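# Small parts sorting room opens at Pultby

The parts library at Pultby has moved its sorting work into a room of its own, and the first shelves were being filled in November. Until now the bins were kept along the corridor by the lending desk, where people waiting to collect orders had to stand sideways to let a trolley past.

The library lends and gives out small replacement parts for household goods: hooks, clips, feet, brackets, drawer stops, curtain runners and the like. Some are new, some are taken off furniture that is being broken up, and a growing share come from the print workshop at Bevumen, which makes pieces that can no longer be bought. Members pay a yearly fee and can take up to 40 small parts in that time. Anything over that is charged by weight.

The new room used to be the map store. The old plan chests have gone to Pusach, where the records office had asked for them, and the walls have been painted white. The floor has been left as it was. There is a sink in the corner, which will stay, and a radiator that the library would have liked to move but could not afford to.

Sorting is now done on a pale table against the wall. The surface has a matt finish, chosen after complaints that white parts were hard to see on the glossy worktop in the corridor. The table is in two panels, and the rear one meets the wall, so that small pieces cannot roll off the back.

Open bins with a sloped front lip are used for the parts waiting to be checked. The lip lets a hand get at the pieces at the front without tipping the whole bin. Yellow means unchecked, and a yellow bin is never put back on a shelf with anything still in it. Once a part has been looked over for cracks, rough edges and stray threads of plastic, it goes to a tray on the right of the table, and from there to the drawers.
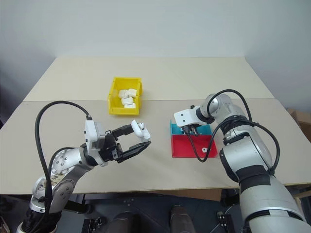

*Page last changed: November, 4.20 pm*

White hooks have been the most requested item since the summer. A good many homes in Pultby were fitted with the same wardrobe rails when the estate was built, and the hooks that came with them tend to snap at the bend. The maker stopped supplying them some years ago. Bevumen drew up a replacement with a thicker curve and has agreed to print 1000 of them in batches of 100, with each batch checked at Pultby before it is given out.

The first batch was slow going. Several hooks had a ridge on the inside of the bend which caught on the rail, and these were sent back. The drawing has since been changed, and the second batch went through with far fewer returns. Members who had hooks from the first batch can swap them at the desk. There is no need to bring the box or the slip.

The drawers themselves are second-hand and came from Kälin, a hardware shop that closed its upstairs floor. There are 60 of them in two cabinets. They have brass label holders, most of which still had the shop's own cards inside, and these have been kept in an envelope for anyone who would like to see them. The new labels give the name of the part, the size in millimetres and a drawing of its outline. The outlines were asked for by members who knew the shape of what they wanted but had no idea what it was called.

Two drawers stick in damp weather. They have been given to felt pads and rubber feet for the time being.

Larger items are not affected by the move. Table legs, castors, hinges over hand length and anything with glass in it will stay in the back store, and these still need to be asked for a day ahead. Electrical parts are not handled at all, and the library asks people once again not to leave them in the returns box.

Opening times are the same as before. The desk opens at 10 am and closes at 4 pm, with a break at midday. The sorting room is not open to the public while checking is under way, but members can look through the drawers in the last hour of the afternoon. Children are welcome if they keep out of the bins.

Anyone bringing in a broken part to be matched should bring all the pieces, including the small ones. A hook that has snapped in two can usually be measured well enough if both halves are there. If one half is lost, a sound hook from the same rail is the next best thing, and it will be handed straight back. Photographs help with the shape but are of little use for size unless there is a ruler lying next to the part.

The library is short of clear bags with a press seal, in any size, and of flat lids for the yellow bins. It has enough jam jars.

A list of parts now in stock is pinned up inside the front door and is replaced at the start of each month. The list for the new drawers is not finished. Hooks, clips and drawer stops are on it; curtain runners will be added when the last two boxes have been gone through. Requests for parts that are not on the list can be written in the book at the desk, with a name and a way of getting in touch. Bevumen looks at the book once a month and takes on the pieces that have been asked for most often.

The corridor shelves will come down before the end of the year. They are sound, and are free to anyone who can carry them away.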